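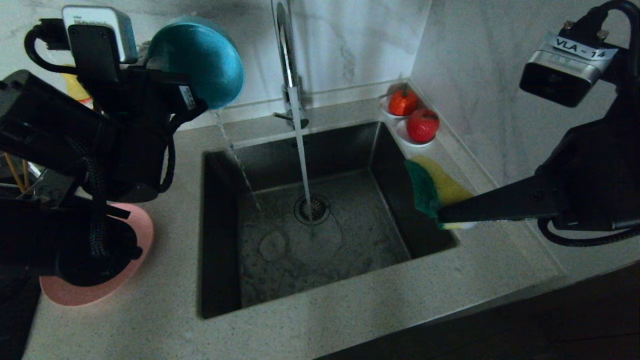
Wash cell at Calusgate. Sponge in the right gripper, teal scrub pad in the left.

Cell Technician, Wet Bench (part-time)
Lunel Robotics, Calusgate site
20 hours per week, early shift, start in March

Lunel runs a two-arm dishwashing cell at a working kitchen sink. The position covers daily setup, upkeep and first-line repair of this one cell. Programming and model training are handled by another group and are not part of the job.

Duties

Bring the cell up before the 8:30 session: home both arms, check the wrist camera mounts for play, confirm that all camera streams are live in Stimance.
Inspect cable loops at the wrists and along the arms. Re-route or replace any cable that rubs on a housing or can reach the water.
Strip and re-wrap the finger tape. The tape goes on the upper section of each finger only. The lower section stays bare so that the fasteners can be reached. Loose flaps are trimmed or the finger is redone.
Check finger alignment with a pair of chopsticks. They must stay parallel to the fingers through a full wrist rotation.
Swap motors and brackets from stock. Joint faults that persist after a swap go to Géza Csonka.
Wipe down the arms, sink and countertop at end of shift and return props to their start positions.
Enter all work in the Kerekes log before leaving. The log stands at 2,489 entries and is the only service record for the cell.

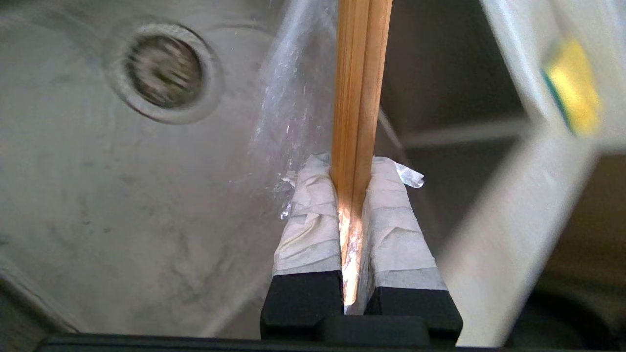
Chopsticks held in the taped fingers, faucet running.

Required

Two years of hands-on work with small electromechanical equipment.
Able to crimp, solder and trace a fault with a multimeter.
Able to follow a written lockout procedure. Arm power is off and the faucet is closed before hands go into the sink area.
Able to stand for most of a five-hour shift and lift 38 pounds.

Useful

Experience with servo arms, serial bus wiring or sealing electronics against splash.
Basic Linux command line.

Terms

Hourly pay, paid every two weeks. Gloves, eye protection and hand tools are supplied. Training on the cell takes 5 shifts, the last of them run by the new technician with Géza observing.

To apply

Send a resume and a short account of one repair you carried out, including the fault, the test that located it and the parts used, to Fanni Borbély at the Calusgate office. Bench interviews are held on Thursday mornings. Candidates will re-tape one finger pair and replace one wrist cable.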